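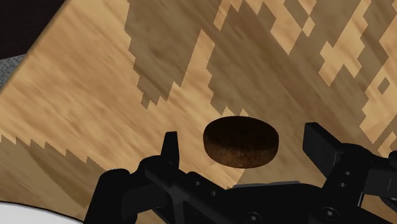

Nisetti Tabletop Teleoperation Set

README, June release

Summary

Nisetti is a set of demonstrations of simple table work, recorded in simulation. In each demonstration a human operator drives a single robot arm by remote control and carries out one short instruction, for example to pick up an object and put it on a plate. The set contains 701 episodes. Of these, 577 are marked as successful by the operator and confirmed by a second person. The other episodes are kept in the release, with their own mark, and you can filter them out in one step if you do not need them.

We made this set for people who train policies from demonstrations and want to check their method on a small amount of data before they move to something larger. It is not large enough for training a general model from zero.

How the demonstrations were recorded

The operator sits at a desk with a screen and a hand controller. The position of the hand controller is mapped to the position of the gripper, and one trigger opens and closes the fingers. The mapping is relative: when the operator releases the side button, the arm stops and the hand can be moved back to a comfortable place. These pauses are visible in the data as short periods without motion. We did not cut them, because some users want to study them. If you prefer clean trajectories, use the script drop_idle in the tools folder.

The control program is called Drornari. It was written for this project and is included in the release. It records the commands of the operator and the state of the arm separately, so the small delay between them is preserved.

All operators had a practice period before recording. Practice episodes are not included.

Scene

All episodes use the same simulated room. There is a long wooden table with household objects along the left side and at the far end, and a Franka arm on the right side. There are two chairs by the table and a plant in a white planter. The light comes in through the leaves and makes hard shadows with many sharp corners on the wood. Please keep this in mind if your method uses color or edges directly.

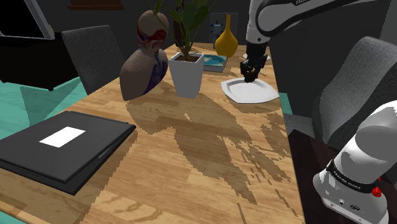 The fixed objects, such as the bust and the folder, do not take part in any task. The operators were told to keep the arm away from them. In a few episodes the arm touches one of them anyway, and these have the value true in the field contact_other.

Tasks

There are 4 task families:

place: put the named object on a plate
return: take the object from a plate and put it on the table
shift: move the object to the other side of the same plate
approach: bring the open gripper around the object and stop before contact

The last family looks too easy, but we found it useful. Many policies fail in the final centimeters, and these episodes allow you to measure this part alone. An approach episode is successful when the object is between the fingers and neither finger touches it.

Contents of one episode

instruction: one sentence in English
view_room: video from the fixed camera
view_wrist: video from the camera near the gripper
state: joint positions and finger opening
command: what the operator sent
success: true or false
contact_other: true or false
operator: a letter, with no personal information

The two videos start at the same time step. In the room view the gripper often hides part of a plate, so we recommend to use both views together.

Splits

The test split has 140 episodes. It was chosen by operator and not at random, which means that no operator from the test split appears in the training split. An earlier version, shared only inside the project under the name Metwally, had a random split. Results from that version should not be compared with results from this one.

Known problems

Some instructions contain spelling mistakes. We left them as they were typed.

The finger opening is recorded as the commanded value in the oldest episodes and as the measured value in the others. The field opening_source tells you which one you have.

Shadows in the wrist view have stair-shaped borders. This comes from the render settings and it will stay the same in this release.

Playback in the Skulico viewer can show the wrist video one step late. The files themselves are correct.

Use

The data can be used for research and teaching. Please do not use it to judge the safety of a real robot, as the contact forces in the simulator were not compared with a physical arm.

To report an error, open an issue and give the episode number and the time step. Corrections are collected and added in the next release, and the old files stay available in the archive folder.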